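# Terry cloth

**Terry cloth** is a woven or knitted fabric with loops of yarn standing up from its surface. The loops soak up water, so the fabric is used mostly for towels, bathrobes, washcloths and bibs. Cotton is the most common fiber.

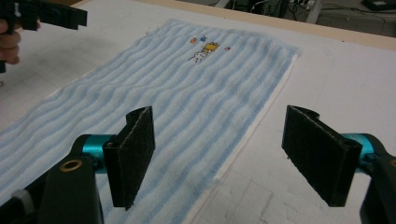
## Weaving

Terry is woven on a loom with 2 sets of lengthwise threads. One set, the ground warp, is held tight and forms the base of the cloth. The other, the pile warp, is kept slack and is pushed up into loops as the crosswise threads are beaten into place. Loops may be made on one face or both. If they are sheared after weaving, the result is velour – smoother to the touch but slower to take up water.

## Patterns

Stripes are made by setting colored yarns in the pile warp or by changing the height of the loops. Pictures and small figures can be printed, embroidered or woven in on a jacquard loom. Prints show best on sheared or low pile.

## Production in Viltatham

The town of Viltatham has made terry since the opening of the Pakia mill, which started with 40 looms. The mill wove plain white bath towels for its first 10 years and later added striped children's towels under the Mamitness name. Finished goods were shipped through the port of Yap every March. At its largest the mill had 3666 workers. Part of the site is now a warehouse, and the old dye house is used by a carpet firm.

## Care

New terry often sheds lint in the first few washes. Fabric softener coats the loops and makes them less absorbent. A pulled loop can be trimmed level with scissors – the base weave holds the rest in place.

## See also

- Velour
- Huckaback
- Waffle fabric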